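2024-11-03

Woke before six and could not get back to sleep, so I did the bread sums at the kitchen counter. The sourdough has been coming out flat since the weather turned. I think the kitchen is too cold overnight. I moved the starter to the shelf over the water heater and fed it 80 grams of the rye from Espinoza, which is coarser than the last bag and drinks more water.

Walked down to the Pikura to return the library books. One was overdue. Paid the fine and took out another one on rye breads that I have had before and never finished. Rain on the way back. My left boot leaks at the toe and I need to do something about it before the snow.

Called Mom after lunch. She wants the caraway loaf for the dinner at the end of November and she wants it the way Grandma did it, with the potato water. I have the card but it says only "flour to feel" and "bake till done." I told her I would try it twice before then. She said once should be enough. We talked for a while about her knee and the new neighbor's fence.

Mixed the first dough at two. 1000 grams of flour in all, 200 of it rye, and the potato water cooled on the windowsill. It was stickier than I wanted and I added no more flour, which took some restraint. Folded it every half hour and read in between.

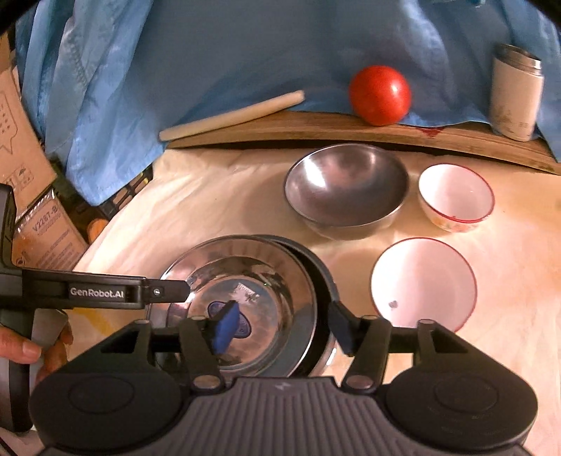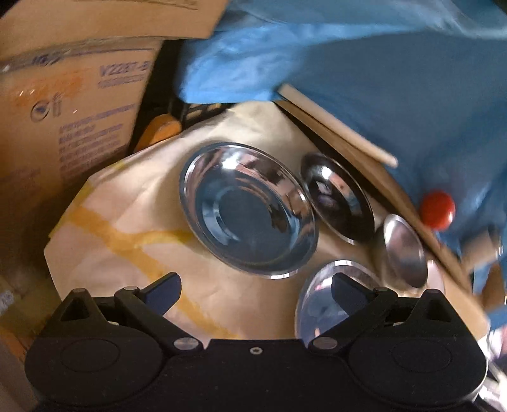
Too much water is what Liesl Auer thinks, and she wrote back within ten minutes to say so. Her view is that potato water has enough starch in it to fool you, that the dough will feel wet until the second hour and then tighten up, and that if it hasn't tightened by then I should bake it in a tin and call it sandwich bread. She also says to crush the caraway first. I had put it in whole.

By five it had tightened some. I shaped it and put it in the tin anyway. Baked it until the top was dark and the bottom sounded hollow. It rose more than the last three. The crumb is close and a little damp near the base, so ten more minutes next time, and less salt.

Had two slices with soup. Wrapped the rest for the morning. Need to buy caraway, foil and boot glue. Write to Sheldon MacLeod about the oven thermometer, he still has it.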